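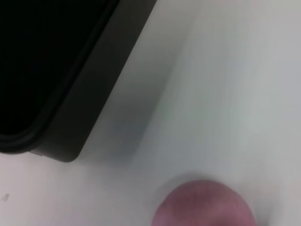
Black container, rounded corner and raised rim

Virkiria Transit Case, Size 2
Order code 2154
Supplied by Skerard

A hard case for hand-carried instruments such as levels, meters and small survey heads. The shell is moulded in one colour. Foam is ordered separately and may be supplied plain or cut to a drawing.

Internal depth, base: 19 cm
Maximum load: 40 kg
Colour: black
Foam: not included

Loads near the maximum should be placed low in the base and kept clear of the lid foam. The stated depth is measured without foam.

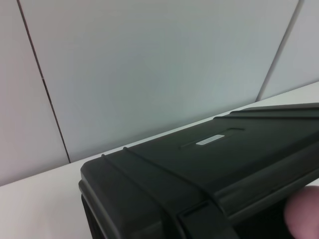 Mei-kuen Lai
Product Engineer, Cases and Foam

Cut foam is made to the outline of the instrument with its caps and covers fitted. Send a dimensioned drawing or the instrument itself. Cables and chargers need their own pockets and must be shown on the drawing. Finger cut-outs are added on both long sides unless the order says otherwise.

New foam grips tightly and eases with use. Do not trim it during the first month. Instruments put away damp should be taken out again at the end of the day and the case left open overnight. Clean the shell with warm water and mild soap. Solvents will dull the surface. 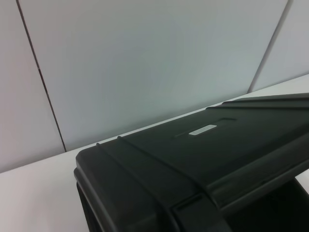
Lid with recess and small white label

Replacement foam is held at the Vullen store and is ordered under the case code followed by F. Orders for cut foam cannot be cancelled once the drawing has been approved. Drawings for approval go to Yvette Boychuk, Skerard trade desk.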